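Lab Automation Project, Handout 7: The Pouring Task

Welcome back! This one covers the bench setup and the pour itself, which is the part of the Bendstead course everybody has been asking me about since March. Bring your notebook and your marked-up copy of the task sheet (pencil, please, we will be changing it).

1. Know your bench

Glass on black cloth is hard on a vision system, and I picked it on purpose. Clear beaker, clear racks, clear tubes – your detector has mostly edges and reflections to work with. Start with the big solid landmarks and work out from them.

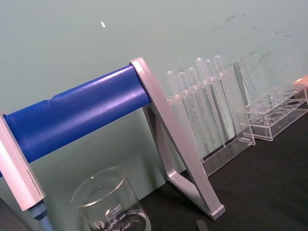
Fig. 1. Blue bar and stand, beaker in front, tube rack behind.

The bar makes a great anchor. It's bright, it's long and it doesn't look like anything else on the bench. Last term the Kokex team tried anchoring on the tube rack and lost a whole afternoon to it.

2. Grasp and lift

Take the flask at the neck, close slowly, and go up before you go sideways. I'd like to see your lift speed at 20 percent for the first runs, and yes, I know it feels painfully slow!

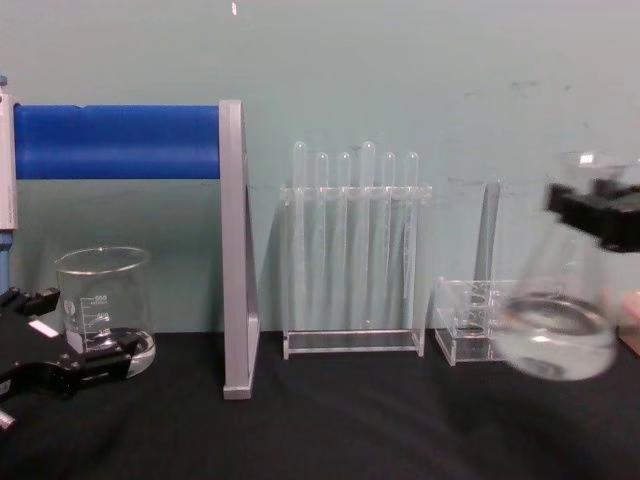
Krasniqi wrote on the course board that the lift is easy and the tilt is where the trouble starts, and asked if we could spend more time there. Good point, so I've moved the tilt exercise up to this session. Your target angle is 70 degrees, in small steps, with a pause after each one so the liquid can settle down.

3. Two arms, one table

The left arm guards the beaker and the right arm handles the flask. Give each one its own zone in your planner, and write down who gets to move first when the zones overlap. I've seen some lovely code fall apart over that one (mine included, more than once).

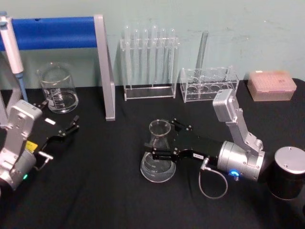 So draw the zones on paper before you type anything. Mark the rack and the stand as keep-out areas, add a margin you're comfortable with, and swap drawings with another team. The Ustinano group found two bad paths that way in the first ten minutes.

4. Releasing and backing off

Open the fingers all the way, then retreat along the same line you came in on. Don't cut the corner, even if the planner offers you a shorter path.
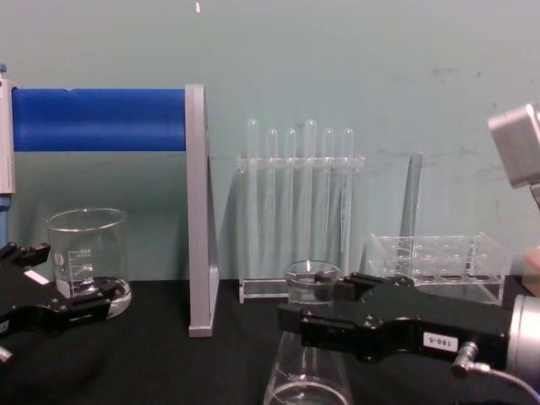

5. What to hand in

Your zone drawing, your run log, and half a page on your worst failure. The log sheet has 29 rows, so please use them all. Bad runs count just as much as good ones for the grade.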